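Looking after the Lullgate folding cell: your questions

How often do the fingertip pads need changing?
Every 600 cycles on cotton. We love how quick it is: two screws, a fresh pad, done! Theda Teuber keeps the spares.

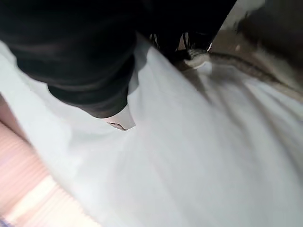
Where do I log a pad change?
In the Cavley sheet, with the cycle count and your initials.

Can I skip re-zeroing the gripper afterwards?
Please don't. Run the Meng routine first (it's lovely to watch), then ask Xiaoqing Qin if the reading goes over 328.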